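About Kustent

Home > About us

Kustent is a study centre for adults. We teach English, maths and study skills to people who left school without the grades they wanted, or who have been away from learning long enough to feel rusty. We opened in 2000 in two rented rooms over a carpet shop in Drelon and are still on the same street, a few doors down.

Most of our learners are in work or looking after family, so the timetable is built round evenings. Doors open at 5pm and the last class finishes at 9pm. There is a daytime group for English in term time.

How we teach

Groups are small and stay with the same tutor for the whole course. You will have a short talk with a tutor before you join, and you will be asked to write a paragraph and try a few sums. It is not marked as a pass or fail. We use it to put you in the right group, and if the group turns out to be wrong you can move in the first month without paying again.

Each class starts with 25 minutes on last week's work. After that the tutor brings in something new, and the rest of the evening is practice. Homework is set every week. We do expect it to be done, though we know that some weeks it won't be. If you miss a class, ring the office and we will post the sheets or leave them at the desk for you.

We don't allow shouting, mocking or talking over others, and this goes for staff as well. Adults who had a bad time at school often had it from one particular teacher, and they remember the name. Please tell us if something said in class has put you off coming back.

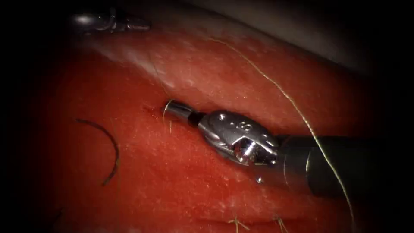
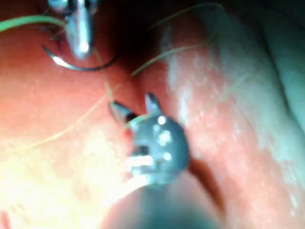
Kustent Prospectus | Page 4

Our courses

English Steps: reading, spelling and punctuation, from the beginning. No entry test.

English Certificate: for people who need a recognised qualification for work or college. Two terms.

Everyday Maths: fractions, percentages, bills, measuring and reading a chart.

Maths Certificate: two terms, with a mock paper in the second.

Back to Study: note-taking, planning an essay, revising and sitting an exam. This is taken by a lot of people who are about to start an access course or a job with training attached. It can be joined at the start of any half term.

Negi is our reading hour. It is free and open to anyone, enrolled or not. A tutor sits in and the group reads a book aloud, a chapter or so at a time. You may listen without reading if you prefer. The list of books is pinned up by the office and anyone can add to it.

Where we are

The main centre in Drelon has a ground floor entrance and a lift to the classrooms. There is a kitchen on the first floor for learners, with a kettle and a fridge. Please label your food.

Our second centre is at Melik, in the old infants' school. It runs English Steps and Everyday Maths only, and enrolment for Melik is done through the Drelon office. Parking at Melik is in the yard and the gate is locked after the last class.

Who runs Kustent

The head of centre is Yasir Durrani, who first came here as a maths tutor and still takes the Maths Certificate group. He is in charge of staffing, exam entries and complaints. All our tutors hold a teaching qualification for adults, and each one is observed in class every year. Between the two centres we can take up to 300 learners a term.

Kustent is run as a not-for-profit company. Fees cover most of the cost of teaching and the rest comes from room hire and grants. Reduced fees are available if you receive certain benefits, so bring a recent letter when you enrol. You can also pay in instalments.

Joining us

Enrolment for the autumn term opens in June. You can start later if there is a space, but the certificate courses fill early. Call in at the Drelon office any evening in term time, or fill in the form on the Contact page and we will ring you back.

Contact | Fees | Term dates | Complaints procedure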